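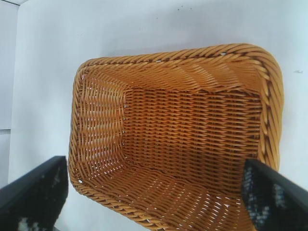 A Day at the Kimwood College Open House

Search this site Search

5 min read

I have now been to three college open houses with my daughter, and Kimwood is the first one where I came home with a full notebook. We drove up on Thu 24 April, left the house in the dark, and were parked by the science building before the welcome desk had opened. If you are the parent of a junior and wondering whether these days are worth missing work and school for, I'd say yes, at least for this one!

The welcome talk was in Khan Hall, a big old lecture room with terrible seats and wonderful windows. Nesrin Işık from the admissions office did most of the talking. She skipped the promotional video (thank you) and went straight to how applications get read. Two people read every file. The first looks at the transcript and the courses a student chose, and the second starts with the essay and doesn't see the first reader's notes until later. I had no idea it worked that way, and I don't think many others in the room did either, because the pens came out all at once.

Test scores got a long section of their own. Kimwood is test optional and plans to stay that way for the coming cycle. Her advice was to send a score if it sits comfortably with the rest of your record and leave it off if it doesn't. A boy near the front asked whether leaving it off would hurt him for merit aid. She said the merit awards use the same file the readers use, so no score means no score there too. He asked two follow-ups and she answered both of them patiently. Last year's entering class was 934 students, if you like to have a number to hang on to.

After that we split into tour groups. Ours was led by Gilang Saragih, a sophomore who walks backward faster than I walk forward. We saw the library, a residence hall (small rooms, huge closets), the dining hall and the tutoring center. The tutoring center was my favorite stop. It's on the ground floor of the library, right where you come in, and you don't need an appointment before dinner. Gilang told us he went for chemistry in his first semester and now works there himself.

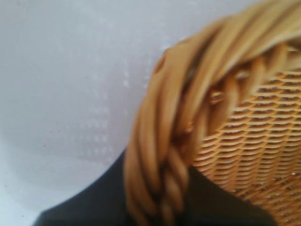 Detail of the basket's twisted rim

Lunch was included, and the soup was very good. We sat with a family who had driven even farther than we had, and the girls compared lists while the grown-ups compared gas mileage. Kimwood also invites current students to sit at the tables during lunch, and that's where I'd tell you to save your best questions. The one at our table talked about her first-year seminar, a roommate switch that took two weeks to sort out, and how cold it gets walking to the gym in winter. My daughter asked her more in half an hour than she has asked me all year.

In the afternoon you choose your own sessions. My daughter went to a sample class with Tarık Oral, who teaches statistics, and I went to financial aid. She came back talking very fast. They had spent the whole time on one question, whether a school bus schedule could be improved, and there were 28 of them arguing about it in pairs. She has never once told me a math class was too short, but she said so that day, twice, before we'd reached the stairs.

My session was less lively, but I learned a lot. Muammer Karakaya runs the aid office and had brought sample award letters with the names taken out. We went through them line by line, sorting out what was a grant, what was a loan and what was work-study. He showed us how two letters with nearly the same total at the bottom could leave a family paying very different amounts. Then he had us work one out on paper, and I got it wrong! I'd counted a loan as a grant, and so had the man beside me. I'd sit through it again before we get any real letters.

A few things I wrote down there:

Run the net price calculator on the college's own site, with last year's tax return in front of you.

The aid forms open in October. Make both the student and parent accounts before then.

If your income has changed a lot, write to the office and ask how to send an update.

Ask whether a scholarship renews every year, and what grades it takes to keep it.
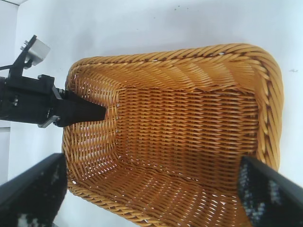
We had 30 minutes left before the closing session, so we skipped it and wandered. I recommend this more than anything on the schedule. We read the flyers on the bulletin boards, looked in at a rehearsal in the music building and sat on a wall watching people come out of class. My daughter bought a cookie from a bake sale and got into a long talk with the sellers about the debate club. I kept quiet, which took some effort.

As for complaints, I have two small ones. The map in the folder has the old name for the student center on it, and we walked past the building twice. And the sample classes all run at the same hour, so you can only go to one. She would have loved biology as well.

Sign-up is through the admissions page and it's free. Bring a water bottle and shoes you can walk hills in. We're going back in the fall for an overnight visit, when she'll stay with a student host and go to a full day of classes, and I'll be at a motel down the road with my practice award letters.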